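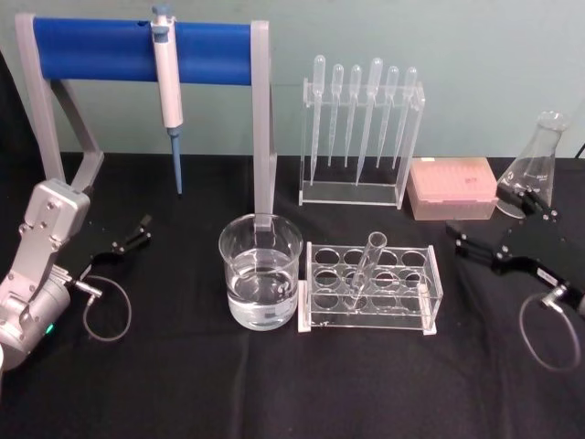

When must employers in Triltport pay staff for hours lost to a closure ordered by the authorities?

Under guidance issued on Friday by the Triltport Labour Office, wages are due in full whenever the closure order reaches the employer after the shift has been posted. Where the order comes before the rota is published, the employer may offer other hours in the same pay period, but may not deduct the time from annual leave.

The guidance follows a dispute at Fonulis, which employs 1,335 people at its sites in Triltport and Skonthorpe. In May the company closed both sites for 2 days on the instruction of the district water authority, after a fault in the supply main at Murín. Staff were told that the days would be recorded as leave. The Skonthorpe branch of the General Staff Union lodged a complaint the following week, and employees on hourly contracts in Triltport later joined it.

The Labour Office found that the rota for both days had been displayed in the staff entrance and sent to employees by text message before the order was received. It concluded that the hours were to be treated as worked. Fonulis has been directed to restore the leave and to pay the shift allowance to those who would have been on nights.

Kári Laxdal, head of the wages section at the Labour Office, said that the question had been raised by several employers and that a single written rule was needed.

"A rota that has been posted is a promise of work and of pay," he said. "If the doors are shut for a reason outside the control of both parties, the law places the cost of those hours with the employer. We have set this out in plain terms so that it does not have to be argued again at each workplace."

The guidance also covers agency workers, who are to be paid by the agency on the same terms and within the same pay period. Apprentices keep their allowance in every case. Employees who were already on sick leave or approved holiday when the closure began are not affected, and their absence is recorded as before.

An employer that wishes to rely on an exception must apply in writing and enclose a copy of the order, the rota and the notice given to staff. Applications by telephone will not be accepted. An employer that fails to correct its records after a written direction may be charged 500 for each pay period in which the error continues, in addition to the wages owed.

Fonulis said in a statement that it accepted the finding and would correct its records with the next payroll run. The company added that it had acted on earlier advice, which it had understood to allow the use of leave during a short closure.

The union welcomed the decision but noted that the guidance does not deal with partial closures, in which one department is sent home while others remain at work. The Labour Office said that it would take written comments on that point from unions and employers before the text is next revised.

Copies of the guidance are available at the public counter in Triltport and at the Skonthorpe branch office during opening hours.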